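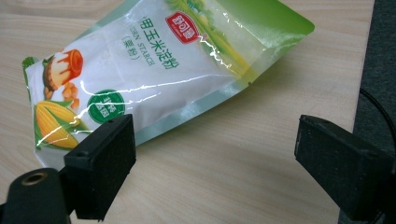 Foam pads on hand-held gripper fingers keep creeping – clean, re-glue or replace?

Asked by Colin Cheetham in Robots and Automation, Nuttall Makers Help

Hi all, first post in this section, so please be patient with me if I leave out something important. I look after a pair of Grullitz hand-held grippers that we use for teaching pick-and-place tasks at a table. One person holds a gripper in each hand, works through the task, and the finger openings get recorded along with the video. I took over the upkeep in October and I'm still learning where everything goes wrong.

Boxes and cups give me no trouble at all. What gets me is shiny plastic packaging, like a bag of corn starch or a snack pouch. The fingers close, the bag starts to lift, and then it slowly slides down between the pads until I'm holding it by a wrinkle. It's worse on the right-hand gripper, and when I looked closely one evening I found that the pad on that one had crept toward the tip of the finger. I pressed it back where it belonged (I was pretty pleased with myself!) and it crept again after 38 lifts.

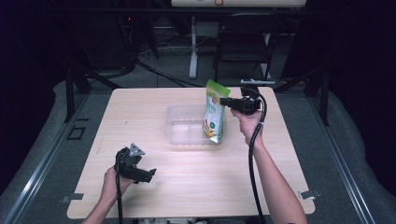

Right-hand gripper at the pouch, left one waiting its turn.

I've wiped the pads with a dry cloth, and I've tried squeezing harder, which only made my hand ache. Should I be cleaning these with something, or is it time to peel them off and start over? And if I do start over, is there anything I need to redo afterward so the recordings still match up? I have a spare sheet of the Ferkis foam, stock number 3942, sitting in the drawer, but I'd hate to waste it by doing this wrong.

Marguerite L.

Welcome, Colin! You've described two troubles that like to travel together, so let's take the creeping pad first. If a pad moves under load, the glue has let go, and pressing it down again won't bring it back. Peel it off slowly, starting from the tip end. Then get every bit of the old adhesive off the finger with rubbing alcohol on a cotton swab, and go easy around the screw holes, because gummy bits love to hide in there and you'll be picking them out with a toothpick later. Let it dry for 7 minutes or so long as it takes you to drink a coffee.

Cut the new foam a hair smaller than the flat face of the finger. If it hangs over at all, the edge catches on the bag and starts peeling on the first day. Stick it on, close the gripper gently on something flat and stiff, hold it shut with a rubber band, and leave it overnight. I know that's annoying when you want to get back to work, but I've rushed it more than once and regretted it every time.

Do both fingers of a gripper together, too. New foam is springier than old foam, and with one of each the bag gets pushed off to one side as you close.

As for cleaning, foam picks up dust just sitting out on a bench. A damp lint-free cloth is fine – dab, don't scrub – and keep the alcohol off the foam itself. I do mine before each long session with the fingers wide open.

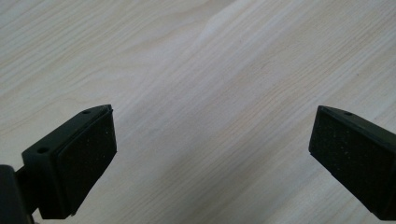
Benno

Agree with all that, but please redo the zero afterward. Fresh pads change where "closed" is. Shut the gripper with nothing in it, save that as zero, open it all the way, save that as the other end. Do it 4 times and see if the numbers agree. If they wander, go look at the finger screws before you blame the foam.

And make sure the cable has slack. Mine used to tug at my wrist as I lifted and I twisted the bag without noticing.

proston_pete

just use double sided tape, works for me

Marguerite L.

Pete, on cardboard I'd believe you! With a heavy bag I'd expect tape to creep the same way Colin's pad is creeping now.

Colin Cheetham

Thank you, this is so helpful. I never thought about the zero at all, so I'm glad I asked before cutting up my sheet of foam. I'll do both fingers on the right-hand gripper tonight and leave the rubber band on until morning. Benno, is there a torque you use for the finger screws, or do you go by feel?

Benno

By feel, short end of the hex key in the screw, two fingers on the long end. Stop when it stops.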